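Jalali Repair Library
Call for bench helpers and learners, spring season

We're opening the repair library again this spring and we'd love to have new people round the table! If you like taking things apart, or you've always wanted to and somebody told you off for it, please read on.

Jalali is a lending library and mending workshop in the old seed merchant's on Fernetti Street. People borrow tools from the front room and bring broken belongings to the back. We see toasters, zips, lamps, rucksacks, chair seats, wallets with the stitching gone, and more umbrellas than you would believe. Last season 368 items came through the door, and a good many of them went home on the same day.

What we're looking for

There are 16 places this time. Half are for bench helpers, who already know one kind of repair well enough to do it with a stranger watching. The other half are for learners, who sit beside a helper and pick things up as they go. You don't need a certificate for either. Joar Viklund, our lead on textiles, started as a learner with a torn tent and now runs the whole sewing side.

We're especially keen to hear from people who can do any of the following:

Hand stitching in leather or canvas
Small electrical repairs (you'll be paired with Severyn Demchenko, who signs off everything with a plug)
Re-gluing and clamping furniture
Darning, patching and replacing zips
Sharpening knives, shears and garden tools

If your skill isn't on the list, tell us anyway. We had a piano tuner apply in February and she has been wonderful with accordions.

What you'd be doing

Sessions run on Saturdays from 10 till 2, with soup afterwards for anyone who wants to stay. You'd be asked to come to at least two a month until the end of June. The owner sits with you while you work, so you'll be chatting as well as mending, and part of the pleasure is hearing where things came from. Some repairs are quick. Others come back three weeks running, and we keep a shelf for those.

Helpers get £500 for the season, paid in two parts, plus bus fares. Learners pay nothing and get bus fares too. We supply tools, thread, glue, aprons and safety glasses. Please bring your reading glasses if you use them — you'll want them for the small stuff.
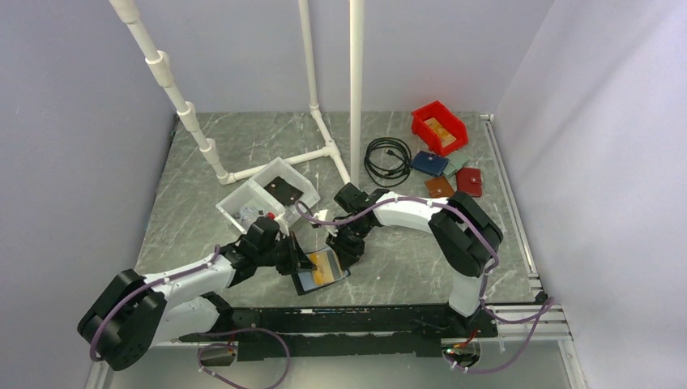
Small items welcome too.

The workshop is step-free from the yard entrance, and there's a quieter bench by the window if the main room gets too loud. Under-18s can join as learners with an adult. Well-behaved dogs may visit the front room but not the benches (sorry, Skindik).

How to apply

Send a few lines to Golnar Hassanpour at the library desk, or drop a note through the door. Tell us which role you'd like, what you've mended or would like to mend, and which Saturdays you can't do. A photo of something you've fixed is lovely to have but not required.

We'd like to hear from you by Sat 21 March. Golnar and Nneka Omoregie read every note and will reply to everyone, usually within a week. New helpers and learners are then invited to a trial session with tea, and you can decide after that whether it suits you.

Questions about access, fares or the electrical bench can go to Nneka, who is at the desk most afternoons.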